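Home Stories Serials Archive Submit

The Bench at Povemen

Roel De Smet kept the shot chart for Plollis in pencil. Each attempt got a mark, a shirt number and the time left on the clock. A made basket was circled. The arena at Povemen held 980, and in May, with the heating off, 300 came.

Ustix ran a 2-3 zone. It left the corners open and closed the lane, and Plollis had no corner shooter. At halftime De Smet showed the coach the left side of the chart, where there was one circle.

"Move Ilse there," he said.

"She hasn't taken one from there all season."

"She takes 80 a night in practice. I chart those too."

The coach looked at the sheet and handed it back without answering.

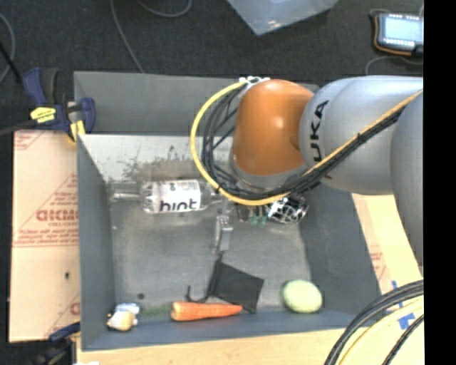 SHORT FICTION – SPORT

Ilse started the third quarter in the left corner. Her first attempt hit the side of the backboard. Her second was short. De Smet marked both and wrote the times. The third went in, and the Ustix forward on that side took one step out toward her – enough to open the baseline.

Plollis scored on the next two cuts.

With 5 seconds left they were down one. The pass went to the corner. De Smet had his pencil on the paper before the ball left her hand, and when the horn sounded he was still looking down, drawing the mark where her feet had been.

14 shares 3 comments
Last updated in May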